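The Table Nobody Would Give Up
Why the eat-in kitchen is back in small houses, and what it takes to make one work

The houses on the north side of Naswood were built in a hurry. Most went up over a few years, on narrow lots, for families who worked at the mill and wanted to walk there. They had a front room for company, two bedrooms, and a kitchen at the back just large enough for a table. The kitchen was where people ate, paid bills, did homework and cut hair.

Later owners tried to fix that. They knocked out the wall to the front room, pushed the cabinets into the gap and put in a breakfast bar with stools. In some houses the table went to the basement. In others it went to the curb.

Now the table is coming back. Remodelers in Naswood and in the larger town of Worncombe report the same request again and again: take out the bar, give us somewhere to sit. The reasons people give are ordinary ones. Stools are hard on the back. Small children fall off them. Three people in a row at a counter can't talk to each other without leaning.

The trouble is space. A typical Naswood house of this type has 900 square feet on the main floor, and the kitchen gets a small share of it. A table for four needs room for the top, room for the chairs, and room for a person to walk behind a chair while someone is sitting in it. The last part is what people forget. They measure the table in the store, measure the floor at home, and find on delivery day that the refrigerator door hits a chair.

Remodelers have a cheap test for this. Before buying anything, lay newspaper on the floor in the shape of the table and tape it down. Put chairs around it, any chairs, and pull them out as if someone were about to sit. Leave it there for a week. If you are still walking around it without swearing by the weekend, the size is right. 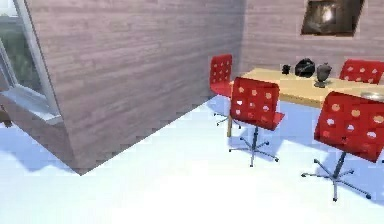
Illustration: computer rendering

Round or square is the next question, and it causes more arguments than it should. A round table is easier to get past in a tight room and has no corners at hip height. A square or rectangular one can be pushed against a wall when it isn't needed, and it holds more dishes. In a room where the only path to the back door runs past the table, round usually wins. In a room with a dead corner, a rectangle does more work.

Chairs matter more than the table. This is where many of the earlier kitchens went wrong, and it is where money is best spent. A chair that is comfortable for 15 minutes is not always comfortable for an hour, and a kitchen chair has to do both. Sit in it with your shoes on. Sit in it with your elbows at the height of the table you plan to use. Swivel chairs make it easier to get in and out in a cramped spot, though they are heavier to move and some households with young children find that meals turn into rides.

Secondhand is a good way to go. The Mazza warehouse outside Worncombe takes in furniture from house clearances and sells it as it comes, and the back row is nearly all kitchen sets. On a weekday morning in January the sets there ran from plain farmhouse pine to chrome with vinyl seats. One oak table with a leaf and four matching chairs was marked at $169, with a scorch ring on the top that a sanding block would take care of. A new set of the same size at a chain store costs a good deal more and is often made of thinner stuff.

Check the joints before you pay. Turn the table over, or get under it. Look for screws that have been replaced with larger screws, for glue that has run, and for legs that move when you push them sideways. A loose chair can be reglued in an afternoon with a clamp and some patience. A table with a split in the frame is a bigger job – leave it for someone who enjoys that kind of thing.

Light is the other half of it. When the breakfast bars went in, so did rows of small ceiling lights over the counter, and they don't move when the counter does. Homeowners who bring back the table often find it sitting in the dimmest part of the room. One hanging lamp fixes this, hung low enough to light the plates and high enough that people can see each other under it. If the ceiling box is in the wrong place, a hook and a length of chain will carry the lamp across. An electrician in Naswood quoted $556 to move a box and patch the plaster, and most people who hear that number buy the hook.

Then there is the question of what the table is for. The old kitchens had one table because the house had one table, and everything landed on it. In a house that also has a desk, a sofa and a phone in every pocket, the kitchen table has to compete. Families who are happy with theirs tend to keep it clear. The mail goes in a basket by the door and the laptop goes back where it came from.

On Iltatier Street, a row of six of the mill houses is being redone by the same builder. The first two are finished. Both have lost their breakfast bars, and both have a table by the back window, in the place where the first owners had theirs. The wall to the front room was not put back. Buyers still want to see through the house from the front door, and the builder says four of the six were sold before the plaster was dry.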